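3.2 Secondary packaging and the reporting of household waste

Plastic film is under-reported in most kitchen waste diaries. Respondents record the bottle, the tray and the tin, but often leave out the bag in which these were carried or sold. The first diary round in Rambridge followed this pattern. Of the 3542 entries received, few named film of any kind, although the sorted bins from the same streets contained it in quantity. The form was therefore revised before the September round, following a suggestion by Eyerusalem Wubshet, so that each purchase had a separate line for its outer layer.
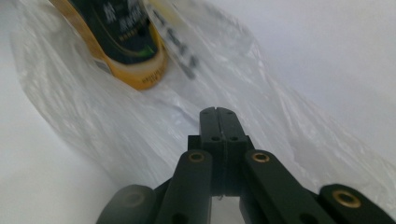 The revised form was issued to 97 households in Rambridge and Jodport. Each household kept the diary for 10 days and stored all packaging in the sack provided. Sacks were collected at the door, weighed unopened, and then sorted by hand into rigid plastic, film, card, metal and glass. Food residue was scraped off before the second weighing. Where a film item could not be matched to a diary line, it was entered as unclaimed and kept in the totals for its household.

Figure 2. Orange plastic bottles and clear plastic bag.
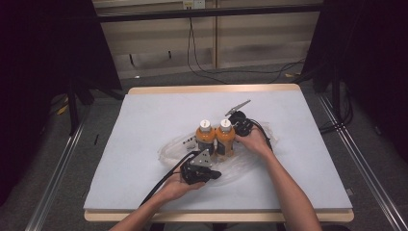

Matching was harder for film than for any other class. A rigid item usually keeps its label, and so can be traced to a line in the diary even when several weeks' shopping has been mixed. Clear film often carries no print, and once crumpled it takes up little space and is easily missed on a light surface. The bag under the two orange bottles in Figure 2 is a case in point: the bottles stand out at once, while the film can be made out mainly where its folds catch the light. Sorting in Jodport was moved to a dark green bench cover for this reason, and the Rambridge sacks were sorted again on the same cover.

The diaries from Arain, collected earlier under the Purumus scheme, used the old form and are not pooled with the present data. They are used in Section 4 only to compare the share of rigid plastic. Film weights for Arain are omitted from that comparison, as the sacks there were compacted before sorting and the film could not be separated cleanly from card.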